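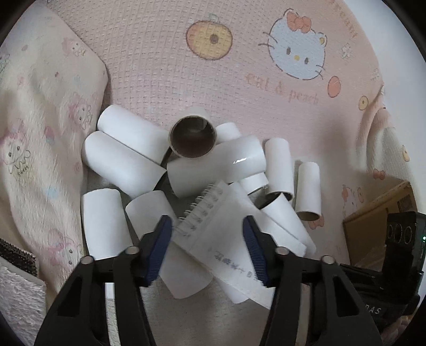 Dog Hair, Mud and Odor: Working Notes for the House

Posted by Žydrūnas Jaunzems, Oct 10, 2020
Filed under: Pets, Laundry, Floors
436 views

These notes cover the removal of dog hair and dirt from fabric, floors and machines. They assume a medium or large dog that lives indoors and is brushed at least twice a week. Grooming itself is covered on a separate page.

Laundry

Hair comes off fabric more easily dry than wet. Once wet, it mats together and sticks to the drum, the door seal and the other items in the load. Run dog blankets and bed covers through the dryer first, on the no-heat setting, for 5 minutes. Empty the lint screen, then wash. Empty the screen again halfway through drying.

Wash dog bedding by itself. Fill the drum no more than halfway so that the fabric can move. Use slightly less detergent than the label gives for a full load and add a second rinse. Skip fabric softener on fleece and microfiber. It leaves a coating that holds odor.

After the load, let the machine stand open until the drum is dry, then wipe it with a damp cloth. Hair wipes off in one pass at this stage. On a front loader, pull back the lower fold of the door seal and clean that too. Check the drain pump filter once a month. Put a shallow tray under it before opening the cap, and open the cap slowly.

Upholstery

A damp rubber glove works on most flat-weave fabric. Stroke in one direction only, toward yourself, and lift off the roll of hair at the end. A window squeegee does the same job faster on seat cushions. On velvet or anything with a deep pile, use a vacuum with a plain crevice tool, since a rotating brush can mark the fabric. Lint rollers are fine for clothes but expensive to use on a sofa.

For seams, a dry paintbrush with short bristles will bring the hair up to where the vacuum can reach it.

Floors

Vacuum before mopping, always. On hard floors turn the brush bar off if the machine allows it. With the bar on, hair is thrown backward and collects along the baseboard.

On carpet, go over each section twice, the second time at a right angle to the first. A carpet rake pulls out a surprising amount of undercoat in February and again in the fall, but it is hard on loop pile and should be kept off berber.

Cut wrapped hair off the brush bar with a seam ripper. Most bars have a groove running lengthwise for this. Pull the end caps as well if they come off, and look at the bearings. I run a Canura upright, and the left cap is where hair packs in first. The Popescu stick model we keep upstairs has no removable cap and needs tweezers.

Entry area

Two mats are better than one large mat. The outer one should be coarse and the inner one absorbent. Let mud dry on the coat before brushing it out, unless the dog is going straight onto furniture. Dried mud on a hard floor should be swept up, then mopped with plain water.

Keep old bath towels by the door and rotate them. A towel that has been folded damp will smell after a day and pass the smell to the dog.

Odor

Urine on carpet: blot, do not rub. Rinse with cold water, blot again, then apply an enzyme cleaner. I have used Drernari and Protell and found no difference between them. The cleaner has to reach the same depth as the urine did, so use more than seems necessary, and leave it for the full time on the bottle. Do not use a steam cleaner on the spot and do not use ammonia.

Test any cleaner on a hidden area first, particularly on wool.

Collars and nylon leashes can be soaked in warm water with a little dish soap, rinsed and hung up. Leather should be wiped only.

Drains

Fit a mesh strainer before bathing the dog and empty it into the trash partway through the bath. If the tub is already slow, use a barbed plastic strip to clear the first bend before trying anything else. Chemical drain openers do poorly on dog hair and are unpleasant to deal with if the trap then has to come off.

See also: Nail Marks on Softwood Floors; Storing Dry Food; Crate Trays and Rust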